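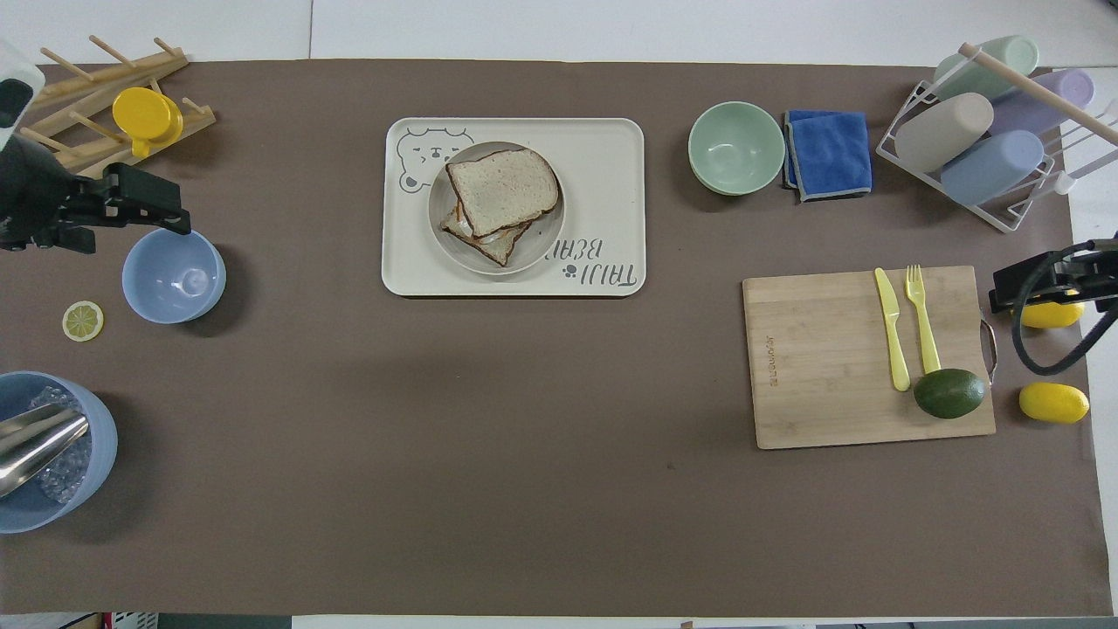
Breakfast program numbers first, as that's what you asked for in February. We served 400 breakfasts this quarter out of the Grostotach Street hall, up from the last one, and the weekday slot is now full most mornings. Doors at 7, last plates 8:15, kids out the door for the bus. The menu is still simple – a sandwich on a round plate, tray under it, bowl on the side for whoever wants cereal or fruit. Bread is our biggest single food line after milk. We'd like to keep it that way, hot food means a different permit and a different hood and we can't get there on this grant.

Enrollment. 40 kids signed up, mostly from the two elementary schools, a few from the middle school. Waiting list is 12. We take names off it when a family moves or drops out, in order, no exceptions so far. Four families asked for a later start and we said no for now, the bus doesn't wait.

Spending. On track overall. Food under budget, paper goods way over. We bought too many disposable cups in the fall before deciding to wash everything, so that line will look strange untill the end of the year. Please read the two lines together. Fridge repair was not planned. Juleck Refrigeration came out twice and only charged for one visit, invoice is in the folder. The door seal is new. The compressor is old and will need replacing at some point, would rather talk about that on the phone.

Supplies. Switched bread and fruit over to Cheng Wholesale. Better price on apples, bread comes a day fresher. Deliveries were late two times in the first month and then fine. Milk stays where it was.

Staffing. Two paid part-time, same as last report. Need one more person for the early shift, 6:15 setup. Posted it in two places, got 8 applications, interviewed three, offered one, she took a school job instead. Reposting. Meanwhile the coordinator (me) is doing setup and the reporting, so some of the paperwork ran late. Sorry about the attendance sheets – they went in yesterday.

Health inspection. Passed. One note about the thermometer log, we were writing it down once a morning and they want it twice. Fixed the same week. One note about the mop sink, landlord's side, he has been told in writing.

Parent survey. Sent home in backpacks, which was a mistake, most never came back. The ones that did were positive. Main request was less sugar in the cereal. Second was a place for parents to sit while they wait. We moved a bench in from the hallway. Will redo the survey by text message in the spring, Lustix has a free plan for groups our size and it does Spanish too.

What's not working. Attendance drops hard on early-release days and we throw out fruit. Tried ordering less, then ran short the next morning. Still figuring that out. Also the sign-in table is right in the doorway and it backs up when the big group come in together.

Next quarter:
- fill the early shift
- take at least half the waiting list if staffing allows
- get two quotes on a fridge
- survey by text
- move the sign-in table

Ask. We'd like to move what's left in paper goods to equipment, toward the fridge. Not a new request, same total. Need your okay in writing before we spend it. Receipts and the full budget sheet are in the shared folder, same place as last time.

Home | Programs | Reports | Get Help | Donate
Grostotach Street Breakfast Program – contact the office through the form on our Reports page – All rights reserved – Back to top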